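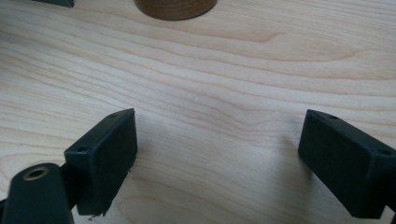

New tables for the Romlow Room

The old folding tables in the Romlow Room have gone and the wooden ones are now in use. They have pale tops with a matt finish, and people have already been asking how to look after them, so the main points are set out in this item.

The tables were made by Londoño, the joinery workshop on Jerkley Lane, and cost £2,308 including delivery. Most of that came from the spring book sale and the hall hire account. The last £251 was raised at the supper in September 2023, and thanks are due to Shiuli Ranasinghe and Ebere Etim for running the kitchen that evening.

Hernán Lozano from the workshop came in to show us how the tops should be cleaned. Use a soft cloth wrung out in warm water with a drop of washing-up liquid, and wipe along the grain. Dry the top with a second cloth straight afterwards. Please do not use the spray cleaner from the kitchen cupboard or the green scouring pads. Both will leave dull patches, and a patch can only be put right by sanding and refinishing the whole top.

Cork mats are in the left-hand drawer under the serving hatch. Teapots, slow cookers and anything straight from the oven must go on a mat. Mugs are less of a worry, but a spill should be wiped up when it happens and not left until the end of the session.

Groups using glue, paint or craft knives should cover the tables first. The oilcloths are on the roll behind the door, and the cutting boards are on the shelf above. The sewing group has asked whether clamps can be fixed to the table edge. They can, provided there is a scrap of felt under each jaw.

"The grain is different on every top," said Hernán. "It will darken a little over the years, more so by the windows. Swap the tables round now and then and they should all age much the same."

Katherine Bedoya has agreed to do this twice a year, starting in November. She would be glad of a second pair of hands, as the tables are heavier than the old ones and should be lifted, not dragged.

Marks or damage should be written in the blue book by the light switches, with the date and the name of your group. Yeison Usuga checks the book and will pass on anything that needs the workshop.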